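Ticket 935: Cabin control display goes dim after warm restart
Product: Rinder cabin management panel
Reported by: Urnivska Avionics Support, Cultham station
Priority: 2
Status: Monitoring

Problem description
The operator reports that the forward attendant panel returns to its lowest brightness setting after a warm restart. Touch input and attendant call functions remain available. The fault has been recorded on 3 aircraft, all fitted with the Nimri display driver. Panels with the earlier driver are not affected.

Initial response
The station was asked to supply the panel event log and to confirm the position of the cabin lighting selector at the time of restart. Both were received in April. The log shows that the brightness value is read before the light sensor has reported ready. The panel then applies the default value and does not check again. 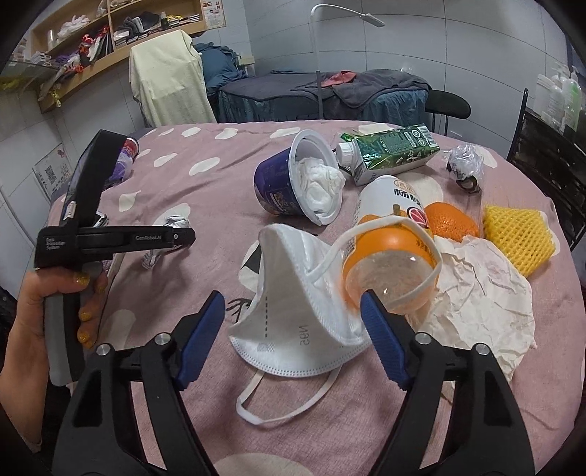 N95 mask and plastic bottle on the table.

Steps carried out
Cold restart with ground power connected: brightness restored correctly.
Warm restart from the maintenance menu: fault present.
Warm restart with the light sensor disabled: brightness restored correctly.
Sensor connector removed, inspected and refitted: no damage found, fault still present.
Panel exchanged with the aft position: fault appeared at the aft position and cleared at the forward position.

The exchange result indicates that aircraft wiring is not the cause. Replacement of the sensor harness is not recommended under this ticket, and any harness already on order should be returned to stores unopened.

Interim instruction
Crews should use a cold restart until the corrected configuration file is loaded. If a warm restart cannot be avoided, set brightness manually from page 8 of the maintenance menu. The manual value is held until power is next removed.
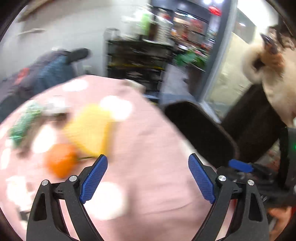 The corrected file delays the brightness reading until the sensor reports ready. It has been loaded on one aircraft at Cultham, and the warm restart test was passed at both panel positions. The remaining aircraft will be updated at their next scheduled maintenance input. Stations should attach the new event log to this ticket after each update and record the panel serial number in the comments field.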